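Last updated: Fri 30 April

Felwood Sorting and Reuse Project
Progress report to the Sandhu Fund, second period

We are really pleased with how this period has gone. When we last wrote to you, in February, the back room at Felwood was still full to the windowsill and we were working out what order to do things in. Since then we have cleared the window side completely, opened the long tables for sorting, and started sending mixed household goods on to new homes every week. There is plenty left to do (more on that below), but the room finally feels like a place where work happens!

What your grant has paid for

The largest piece of spending was shelving. We bought it secondhand from Zeltent, who were closing one of their storerooms, and they let us have the uprights and the boards together. That left enough to replace the two worst lights over the sorting tables, so we can now read small print on packets without carrying them to the door. We also bought lidded tubs, a label printer, and a good supply of printer rolls. The rolls go faster than we thought, and we have moved a little money over from the stationery line to cover them.

Of the 200 tubs in the plan, 162 are now labeled and on the shelves. The rest are stacked flat under the stairs waiting for the last run of shelving to go up along the inside wall.

How the sorting works now

In the first period we sorted by size, with big things at one end and small things at the other, and it was slow. Everything had to be handled again later by kind. We have now switched to sorting by where a thing is going next: the food shelf, the jewelry and small items table, the paper and packaging pile, or the "find out what it is" tub. The change has made an enormous difference. A mixed box used to sit half finished overnight, and now we can usually empty one in a single sitting.

The tables all have cloths on them. It sounds like a small thing, but beads and screws roll straight off a bare tabletop, and we have spent enough time on our hands and knees. A cloth also makes it easy to pick up a whole heap by the corners and move it along when somebody needs the space. We have 13 cloths in rotation, mostly given to us, in every pattern you can think of.

Mixed boxes are still the most interesting part of the job and also the hardest to plan for. People pack up a kitchen cupboard and a dresser drawer together, so food, necklaces, and small household products all arrive on the table at the same time.

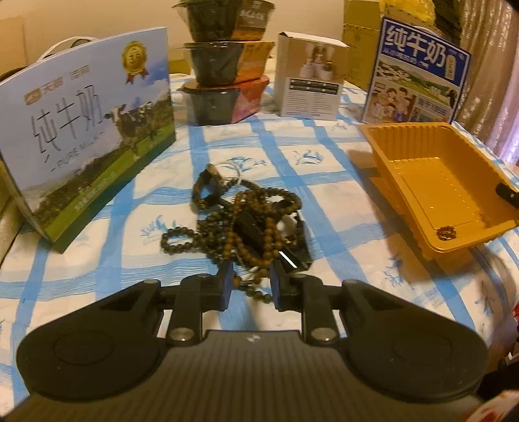
Sorting table: beaded strands in a heap, with stacked food containers and a PURE MILK gift box behind.

Beads deserve a section of their own this time, as they have become a bit of a specialty with us. Wooden beads are the most common and we love getting them. They clean up well with a dry cloth and a soft brush, and they are asked for constantly by the craft groups. The method we have settled on is to leave the whole heap on the cloth, find a clasp or an end first, and work outward from it without pulling. Anything that isn't a bead gets lifted out as it comes loose and put to one side. Long strands are then laid straight, checked for worn cord, and either hung on the pegboard or marked for restringing. Loose beads go in jars by color.

We had hoped to have 1,000 pieces of jewelry and small decorative items checked and ready by the end of this period, and we passed that mark with a couple of weeks in hand. Not everything is of a quality to pass on as it is, but very little has gone to waste. Broken strands are the ones the craft groups like best.

Food

Packaged food was not a large part of our original application, and we want to be open about how much time it now takes. Every item has to be checked for its date and its seal before it goes on the food shelf. Labels come in several languages, Chinese among them, and we have started a folder of common label terms so that whoever is on the table can find the date and the storage instructions quickly. The folder has been a great success and it keeps growing, mostly in pencil.

Gift boxes of drinks and snacks are kept whole wherever we can. A box with its own handle is easy to carry home on the bus, and people like being handed something that still looks like a present. Tubs with clear lids are stored label side out. Anything past its date is recorded by type and thrown away the same day, and the clean packaging goes to recycling.

Things that took longer than planned

The inside wall was the main holdup. When we moved the old cabinets we found the plaster behind them was soft, and the shelving couldn't be fixed until it had been patched and left to dry. That cost us most of three weeks. It is done now and painted, in a cheerful yellow that was left over from the hallway.

Collections from Idirport were also lighter than we expected early in the period and then much heavier toward the end. We would like to even this out. We have asked for collections to be booked a fortnight ahead, and the first bookings made that way have come in on time.

The "find out what it is" tub remains full. Spare parts, cords, odd clasps, little plastic pieces, chargers for who knows what. We go through it at the end of each week and usually manage to match a few things with their owners' boxes, which is always a good moment. We would like to try a shelf of clear jars for these so that everyone can see what's in them while they work.

Next period

Our first job is the last run of shelving, and then the remaining tubs can come out from under the stairs. After that we want to set up a second table just for beads and jewelry, with a desk lamp and a proper tray, so that the food checking can go on beside it without the two getting mixed up. We also plan to copy out the label folder neatly and send a set to the people at Idirport, who have asked for one.

We are not requesting any change to the total grant. We would like your agreement to move the unspent part of the transport line into lamps, trays, and jars. The amounts are in the budget sheet sent with this report, along with the receipts for the shelving, the lights, and the tubs.

You would be very welcome to visit. Mornings are best, when the boxes are being opened and there is something new on every table. Please let us know a day or two ahead so we can clear you a chair.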